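Odelgate Releases Version 5 of Its Network Lab Simulator

June 10, 2026 – Odelgate today released version 5 of Predari, its simulator for building and testing virtual networks on a single workstation. The new version lets users upgrade an existing installation in place and keep their saved labs.

Until now, moving to a new version of Predari meant exporting each lab, removing the old appliance and importing everything again. Users of version 4 can now start the upgrade from the administration menu. Node names, segment names and interface assignments are carried over unchanged.

"The old upgrade path was the most common subject in our support queue," said Zuzana Oravec, product manager for Predari. "People had labs they had built up over a long time, and they put off upgrading so they wouldn't have to set up the segments again."

Version 5 also checks segment names before a lab starts. If the name on a node does not match the name in the enclosure settings, Predari lists the mismatch and stops the launch. A lab can now hold up to 60 nodes.

The hardware requirements are the same as for version 4. Labs saved in version 4 open directly. Older labs need to be converted first with the command-line tool included in the download.

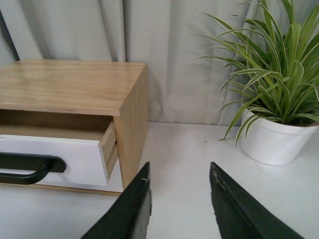 The training company Wellov tested the release with its own course labs before launch. "We moved our routing course over and kept the same lab guides," said Matěj Sokol, lead instructor at Wellov.

Predari 5 is available for download now to all customers with a current license. Trial licenses run for 60 days. A public open edition, limited to six nodes per lab, is planned for September.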